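« On ne jette pas, on pose » : Aldo Sala et l'art de débarrasser une table

Publié le 18/08/2021

Il y a des gens qui vous parlent de cuisine, d'autres de leur jardin, et puis il y a Aldo Sala, qui peut vous parler pendant deux heures de ce qui reste sur une table une fois que tout le monde est parti. Il nous reçoit dans les locaux de Drinier, où il a commencé par remplir les distributeurs de boissons avant de s'occuper, petit à petit, de tout ce que les gens laissaient derrière eux. Il nous propose un café, le sert dans des tasses en porcelaine (« elles sont dépareillées, mais je les lave moi-même ! ») et s'installe en face de nous, visiblement ravi qu'on vienne l'interroger sur les poubelles.

« Mes enfants trouvent ça très drôle, dit-il. Quand on leur demande mon métier, ils répondent que leur père regarde les gobelets. Et c'est vrai que je les regarde beaucoup ! Un gobelet froissé, une bouteille écrasée, ça raconte une pause : on a bu, on a serré la main dessus en discutant, et puis on est retourné travailler en laissant tout en plan. »

Chez Drinier, le site compte 435 personnes, et l'on y a servi jusqu'à 700 boissons par jour au plus fort du mois de décembre. Alors forcément, des bouteilles et des gobelets, il en voit passer. Il tient à ce que l'on s'intéresse aux plus ordinaires, ceux qui traînent sur un plateau blanc, à côté d'une poubelle blanche elle aussi, et devant lesquels on passe sans s'arrêter.
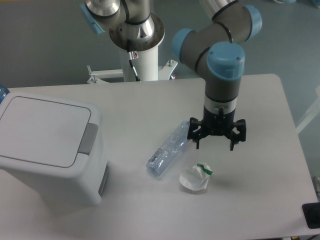 Une poubelle à portée de main

Sa grande conviction tient en peu de mots : la poubelle doit être là où l'on boit. Il a mis des années à convaincre ses collègues, et il en garde encore un peu d'agacement, vite dissipé par un rire.

« Avant, nous avions de grands bacs au bout du couloir, des Hernomine, très solides d'ailleurs, je n'ai rien contre. Mais le bout du couloir, c'est le bout du monde quand on a une réunion qui commence ! Les gens sont de bonne volonté, je vous assure, seulement ils ont les mains prises, ils pensent à autre chose, ils se disent qu'ils reviendront. Une petite poubelle près de la table, et tout de suite le geste devient naturel. »

Nous lui demandons s'il préfère les modèles avec ou sans couvercle. La question le passionne. Il se lève, va chercher un carnet, se rassoit, oublie de l'ouvrir.

« Le couvercle, c'est plus joli, et pour les restes de repas je n'en démords pas, il en faut un. Mais pour trier, j'aime qu'on voie ce qu'il y a dedans. Quand vous apercevez un emballage bleu, jaune ou orange au fond du bac, vous savez où vous en êtes, vous n'avez pas besoin de lire une affiche. Les affiches, j'en ai collé 38 à mon arrivée, vous imaginez ? On ne les lisait pas, ou alors on les lisait en buvant son café, et on laissait le gobelet dessous. »

La bouteille, le bouchon et le reste

Vient ensuite le chapitre de la bouteille en plastique, qu'il aborde avec une tendresse inattendue. Il conseille de la vider jusqu'à la dernière goutte, de l'aplatir un peu et de laisser le bouchon vissé dessus. « Un bouchon tout seul, ça roule sous un meuble et on le retrouve au printemps. Sur sa bouteille, il reste sage. » 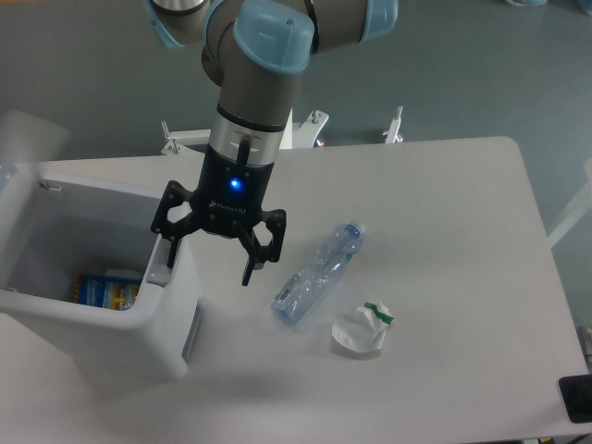
Bouteille à bouchon bleu et papier froissé à côté du bac blanc.

Le papier froissé lui donne plus de souci. « C'est léger, ça s'ouvre, ça ne tient pas en place. Moi je le mets en dernier, par-dessus. Et puis je ne lance pas ! Chez moi, on ne jette pas, on pose. Ma mère disait ça pour les manteaux, je l'ai gardé pour tout. »

Après les déchets, l'éponge. Aldo Sala tient à un plateau clair, où la moindre trace de café se voit, et à des angles arrondis, qu'il trouve plus faciles à essuyer et plus doux pour les hanches de ceux qui passent trop vite. Il a longtemps utilisé un nettoyant Carrasco, puis il est passé au Previne, dont l'odeur lui rappelle moins l'hôpital. Un coup dans la longueur, un coup dans la largeur, et on laisse sécher à l'air.

Avant de nous raccompagner, il ramasse nos deux tasses, passe la main sur la table pour chasser quelques grains de sucre, et nous demande si nous avons bien toutes nos affaires. Nous avions oublié un stylo.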